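Spoons, Cups and a Dining Table: the Castcombe Kitchen Study

Welcome to our gallery page! Dayana Aguirre and I (Estrella Salinas) have spent the better part of a year on one small question, which is how much a robot arm has to know about a utensil before it can do something useful with it. We collected 3,875 short demonstrations for the study, and since the paper had room for hardly any pictures, we wanted a friendlier place to put a couple of them.

The wrist view, with a measuring spoon between the fingers.
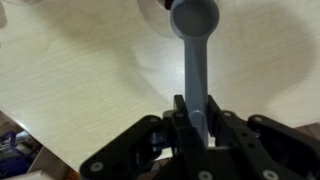 Aurelio Manríquez argued from the start that the policy should learn mostly from this close viewpoint, and I will admit I took a good deal of persuading. When we trained on the room view alone, the arm found the cups nicely but was vague about where the end of its own utensil was. Adding the wrist view brought successful scoops up to 75 percent on spoons it had never held before, and we were so pleased we ran the whole set again to be sure!

The longer view, with a thin metal utensil pointing down beside a small clear cup. Dark pieces in one cup, brown granular food in the next; the two behave very differently under a spoon, and the granular food was far kinder to us.

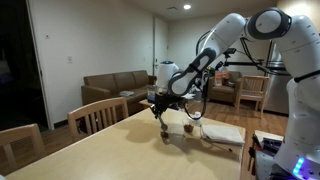 Thanks and further reading

Warm thanks to Sarahí Ledesma, who read every draft. The longer write-up should be ready in December.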